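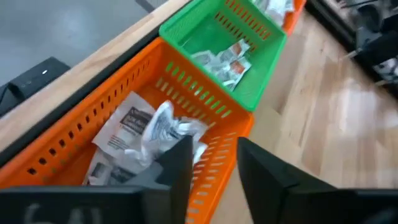 3. Equipment plan and budget

The sorting cell requires two arms, and the arms account for most of the cost. Quotes were requested from Peeters and Zirketti. Peeters sells the gripper separately, so its price per arm could not be compared directly. Spare fingers were budgeted at four pairs.
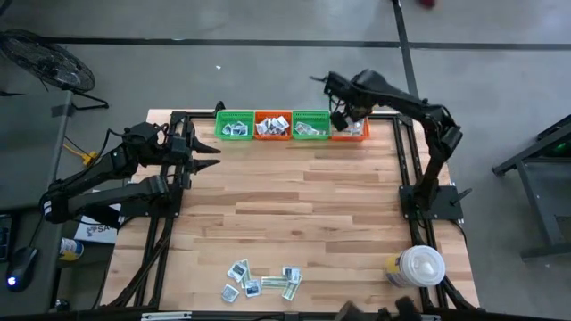 The remaining 500 dollars covers bins, cabling and replacement packets. Plastic bins were bought locally in one size to keep the place positions fixed. Zirketti lists a lead time of 10 weeks, so a second cell cannot be ordered before October. Ultan Ní Mhurchú will confirm the shipping cost to Drirklow.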